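Week 9 handout. Serial TV and the speculation economy
Instructor: Lucimara Honorato
Handed out 29 Oct 2020. Bring it back next week with the margins written on.

## 1. Where we left off

Last week we read three recaps of the same episode of *Duvby*, the harbor drama most of you picked for your viewing log. Two of the three spent more words on next week's episode than on the one the writer had just watched. I want to stay with that, and I want you to be suspicious of it.

A theory post is a piece of writing about a story that doesn't exist yet. It can't be wrong on the day it's published. By the time it can be wrong, the site has moved on to the next one. Keep this in mind when somebody tells you fan theories are "a new form of criticism." Some of them may be. I've read a lot of them and I'd put the share pretty low.
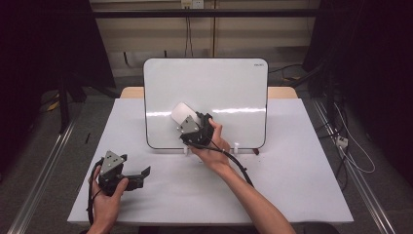
The usual defense goes like this: guessing makes viewers pay closer attention. Halina Dudek argues it in your course packet, in the chapter on cliffhangers, and she argues it well. Her evidence is a set of 62 forum threads from the second season of *Allbridge*. The posters noticed a coat, a street sign, a line repeated from the pilot. All true. But look at which details they noticed. Almost every one is a prop or a name. Hardly anyone in those threads mentions how a scene is cut, or that the dialogue in the hospital episodes is bad.

So: closer attention to what? Write that in the margin next to her page 108.

## 2. Terms

**Tease.** Information released by the people making the show, meant to be discussed. Casting news counts. So does an actor "letting something slip" on a talk show, which I don't believe happens by accident very often.

**Leak.** Information released without permission. In practice you often can't tell a leak from a tease, and you should say so in your papers instead of picking one.

**Hedge.** The wording that lets a writer publish a guess as if it were news. "Could be setting up." "Fans are convinced." Which fans? See section 3.

**Payoff.** What the theory promises the viewer will get. Worth asking whether the show ever promised it too.

**Retcon.** You know this one. Please stop using it for any plot development you didn't like.

## 3. "Fans are convinced"

Nazar Panasiuk's short article (packet, last item) traces one claim about the *Allbridge* finale, that the ferry captain was the missing brother. He finds it in dozens of entertainment pages over one December. Every page credits "fans." He follows the links back and gets to a single comment with 2 replies, one of which is a joke about the captain's hat.

I like this article more than anything else we read this term, but be fair and doubt it as well. He only follows links. People also talk out loud, in kitchens and break rooms, and that leaves nothing to click on. The theory may have been more popular than the trail suggests. He admits this in a footnote, and it should have been in the main text.

The numbers that get quoted deserve the same treatment. A poll on the fan site Drollito drew 1,285 votes and was reported as proof that "the audience" wanted the captain dead. Who votes in a poll like that? People who were already on the site, already reading about the captain. Could the same person vote twice? The write-ups don't say.

## 4. Group exercise (started in class)

Work with the same people as Thursday.

1. Pick one theory post about a show you have not seen. You'll read it more coldly.
2. Underline every hedge. Circle every statement that could be checked.
3. Find the earliest source you can for the main claim. Stop after half an hour.
4. Rewrite the headline so it claims only what the post supports. These tend to come out dull. Leave them dull.
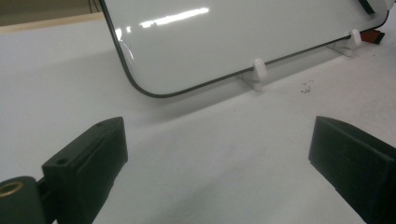
5. Trade posts with another group and look for hedges they missed. "Reportedly" gets skipped a lot.

## 5. For next week

Read Mieczysław Czarnecka on comic book adaptations, where the source is already in print and the guessing works differently. He says viewers who know the comics watch "with the answer key." I'm not sure that's right. Adaptations drop characters, merge them and kill the wrong one all the time, so the key may belong to another test.

Watch the first two episodes of *Mahmoud*. No recaps beforehand, please. Halina Kubiak has the sign-up sheet for presentations and there are still open slots in the second half.

Short response, one page: describe one thing a theory post taught you to see that you would have missed. If you can't think of one, write about that.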